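Cuaderno > Dallura > Recogida de demostraciones

Septiembre de 2021

Tarea de cubos y cesta, teleoperada. El objetivo es llegar a 70 episodios válidos antes de tocar nada del entrenamiento. Los de la tanda anterior no los mezclo con estos - la cámara fija estaba más baja y no coinciden los encuadres.

Ajustado el tiempo máximo por episodio a 50 segundos. Con menos, los operadores corren y salen trayectorias bruscas. La cámara de muñeca sigue dando problemas cuando la pinza se acerca al mimbre: la pared de la cesta se come un lado de la vista y el resto es mesa lisa, sin referencias.

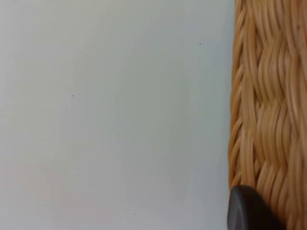
Desde Lodevberg preguntan si no convendría descartar esos fotogramas, y añaden que ellos entrenaron sin vista de muñeca en los acercamientos y no notaron diferencia. De momento los guardo todos con etiqueta aparte. Descartar se puede siempre.

Etiquetado: un episodio con un solo cubo en la cesta cuenta como parcial, no como fallo. Lo dejamos mal definido en enero y hubo que repasar 14 a mano.

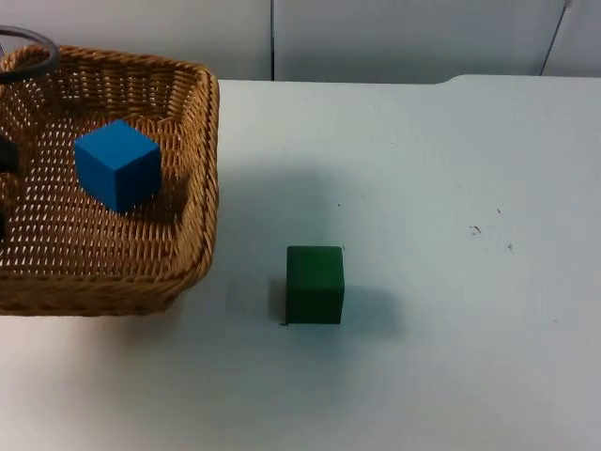
El script de Kenus ya escribe el estado parcial en los metadatos, pero no lo exporta. Pendiente. También falta comprobar que las dos cámaras arrancan con la misma marca de tiempo; en Ferraro lo resolvieron con un disparo común y quiero copiarlo.

Posiciones iniciales: cesta siempre al fondo, cubos fuera, separación variable. No repetir la misma colocación en episodios seguidos.

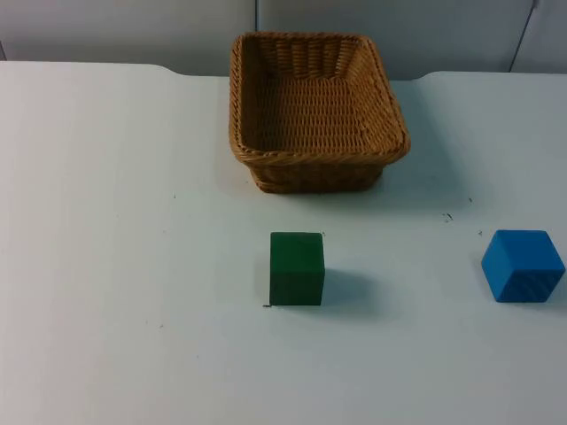

Colocación con los cubos separados, cesta vacía. Cámara fija.

Disco al 70 %. Copiar antes de la próxima tanda.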